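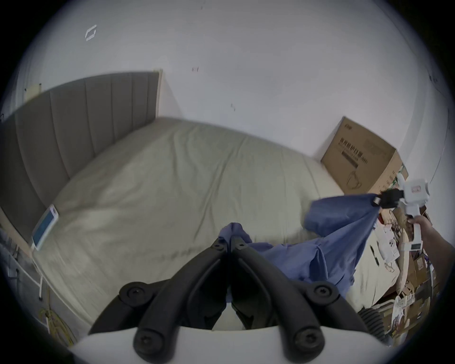
Two grippers, one blue cloth. The rulebook has a page on where the hands may go.

The Rules of Making a Bed

The document that governs bedding at Kestby runs to 136 clauses. My own mother managed it with one, and hers was mostly a tone of voice.

Kestby records people doing housework with hand-held grippers, so that robots can later be trained on the results. Pistinon, which builds the robots, buys the recordings. For a while the two companies got along on trust and a shared spreadsheet. Then Pistinon's engineers looked closely at a batch of 3,000 recordings and found that no two operators agreed on what "fold the blanket" meant. One man folded. One woman rolled. Somebody had tucked.

"We had written down the file format in loving detail," says Ruairi Semple, who drafted the first version of the rules. "The blanket got one line."

The Kendow Practice, as the rules are now called, was adopted last September and is on its second edition. Clause 1 says that a task must have a stated beginning and a stated end. Clause 2 says that the operator must be able to recite both before picking up the tools. It goes on like this for some time, and I confess I started to enjoy it.

Take the matter of grip. Cloth is to be held near a corner or an edge, never by a fistful from the middle, unless the task sheet says "bunch." Both grippers should stay where the cameras can follow them. If an operator drops a corner, she picks it up and carries on, and the drop stays in the recording. Tracey Bramwell, who trains new operators, had to fight for that last one.

"People want to start over," she says. "They're embarrassed. But a robot is going to drop things all day long, and it needs to have seen someone cope."

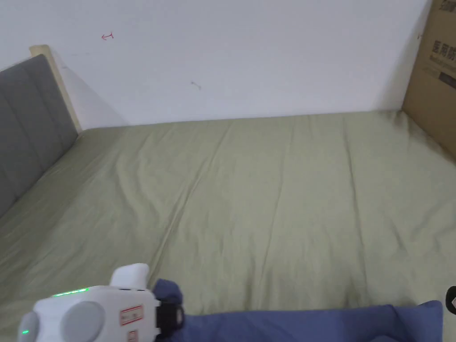 Blue blanket, green sheet, and a grip near the edge of the bed.

Then there is tidiness, on which the standard is oddly relaxed. The first edition called for "a clear and neutral room." Mervyn Blackburn, who reviews recordings for Pistinon, had it struck out. Homes have boxes in them, he argued, and cables, and things leaning on other things. The second edition asks only that the operator have a safe place to stand and that nothing on the floor be within tripping distance of her feet. Cartons may stay. Wrinkles in the sheet are expressly permitted, under a clause I have considered framing for my bedroom.

Safety takes up less space than you might guess, perhaps because a person holding a gripper is still a person and can usually be relied on to stop. There are breaks, to be taken whether or not anyone feels tired. No one is to work alone with a gripper that sticks. Any operator can end a session without giving a reason, and the session is paid in full. Bramwell calls this the best sentence in the book. It is also the shortest.

Not everyone is charmed. Bart Van Damme runs Sinaga, a smaller outfit in the same trade, and he read the whole thing on a train. He thinks 3 pages would do it. His worry is that operators who follow every clause will start to move like people following clauses, and that the robots will learn that too.

Semple has heard this before and half agrees. The third edition, he says, will be shorter. He is currently gathering comments on the draft, which has an appendix on pillows.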